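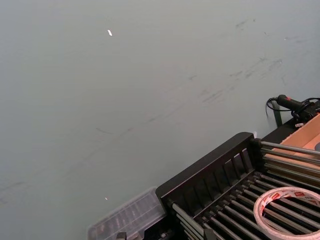 Clerelora packing cell: progress report for the period to 2023-02-28

You asked for a plain account of what the grant has bought so far and what it has done to the work on the Oston site. The short version is that the arm runs, the people around it are busier than they were, and I would not yet sign off the savings in the original bid.

The bid said the arm would take over picking and boxing small parts from the bench, and that two packers per shift would move to other duties. It set a target of 2,000 parts a shift. Our best shift so far reached almost 1,000, and that was with Vusumuzi Hlongwane beside the bench from start to finish, clearing stops and putting parts straight. Ileo, who supplied the arm, count that as an unattended shift in their own log. I have asked them to change it.

We recorded 33 stops in the last full week of running. Most were missed grips. A missed grip takes a person a moment to put right if that person is standing there, and a good deal longer if they have been sent to the other end of the building, as the staffing plan assumes.

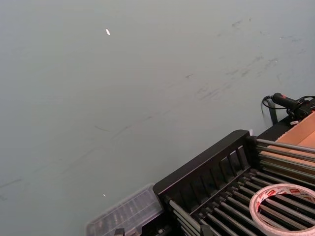 Report by Sânziana Tudose, site operations
Figures checked by Paula Radu

What has changed for the packers

Nobody has been moved off the line yet. What has changed is the sort of work they do. Before, a packer chose the order of the job, chatted, swapped seats when their wrists got sore. Now one person on each shift minds the arm, and that person waits a lot. Octavian Văduva told me he goes home more tired from watching than he ever did from packing. I take this seriously, and it isn't in any of the measures we agreed.

Tidying is another matter. The arm needs things where it was taught to find them, so racks, boxes and cases can't drift about as they do on an ordinary bench. The packers used to put a roll of tape down wherever there was room for it, on top of the rods of a rack if that was nearest. The supplier's training notes treat this as carelessness. I'd call it how people work, and a system that can't live with it should have been priced that way.

Training

Radu Bogdan has finished the supplier's course and can now re-teach a position without ringing Ileo. This is the clearest gain of the period. He is the only one who can do it, though, and when he was on leave the cell stood idle until he came back. A second place on the course was in the bid but was later dropped to pay for a change of gripper. We would like it put back.

Money

Spending is within the agreed total. The line for staff time is over, and the line for supplier visits is under — mostly the same hours, done by our people in place of theirs.

What we ask

Please hold the next payment to Ileo until they show one full shift with no one at the bench, counted by us. Please also move the staffing review to August. The present date would have us cutting posts on the strength of a target we are not halfway to meeting. The Matei site should not order its own arm before then.

The stop log and the shift sheets are with Paula if you want to go through them.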